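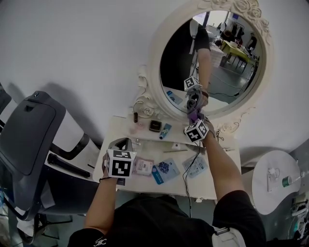 Small wagons of the early 1960s: a thread

1/ I've been meaning to do this one since January. Everybody loves the convertibles and the two-door hardtops, and I get it, I do! But the small American station wagons from those years are my favorite cars on earth and they hardly ever get a turn.

2/ I grew up in Benley, where every third driveway seemed to have one. Ours was pale green with a roof rack my dad never once used. We kept the spare under the floor and a bag of sand on top of it, all winter, every winter, and the whole back end smelled like a beach.

3/ What gets me is how simple they are. Open the hood on one with the six and you can see the ground. You can get both arms in there, drop a wrench, and pick it up off the driveway like a normal person. Try that with anything new.

4/ A bit about the tailgates, because people ask. Some had a window that cranked down into the gate, some had a top half that lifted and a bottom half that dropped. I love the crank kind (so satisfying when it works) but check the channel at the bottom for rust before you fall for one. Water sits in there for years.

5/ Same goes for the rear wheel wells, the spare tire well, and the seam under the back side windows. Bring a flashlight and a magnet wrapped in a rag. If the magnet slides right off, that's filler.

6/ OK, the one I really wanted to tell you about. I drove out to the Brundbridge swap meet with 200 dollars in my pocket, looking for a dome light lens. There, at the far end by the fence, was a little wagon in faded turquoise with a four-cylinder and a three-speed on the column. All four hubcaps! All of them!
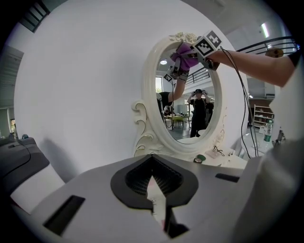
7/ The seller had owned it for 30 years and had a shoebox of receipts going back to the first set of tires he put on it. I sat on his tailgate and read the whole box. He'd bought nearly all of his brake parts at Carrillo Auto Supply, same counter I use, which made me happier than it should have.

8/ He let me take it around the fairgrounds road. Slow? Oh yes. The steering takes a big armful of turning before anything happens, and second gear whines like a blender. But it tracked straight, it stopped straight, and the heater would have cooked a ham. I was grinning the entire way.

9/ I didn't buy it. My garage already has one and a half cars in it and the half is in boxes. But I did come home with the dome light lens, a pair of visor clips, and a window crank with the good knob, so the 200 was well spent.

10/ If you're shopping for one, some things I'd look at before the paint: does the tailgate key come with it, is the cargo floor mat there, and is the side trim complete. Engine parts are easy. Wagon-only trim is a long, long hunt — I spent two summers looking for one piece of chrome as long as my forearm.

11/ Rear side glass is the other one. Doors and windshields often swap over from the sedan, but that back quarter glass usually doesn't. Ask if the seals are original too. Ceveck makes a weatherstrip kit for mine and it fit fine once I let it sit in the sun for an afternoon and stopped fighting it.

12/ Several of you asked about gas mileage. Mine gets 30 on a flat road with the windows up and a light foot, and a good bit less when I drive it the way I like to. Still pretty great for a car with a metal dashboard.

13/ Next up I'm going to do the three-speed column shift, how to set the linkage so it quits hanging up between first and second. I have the old shop manual pages out already. If you have a small wagon, running or not, please post it below. I want to see the tailgates!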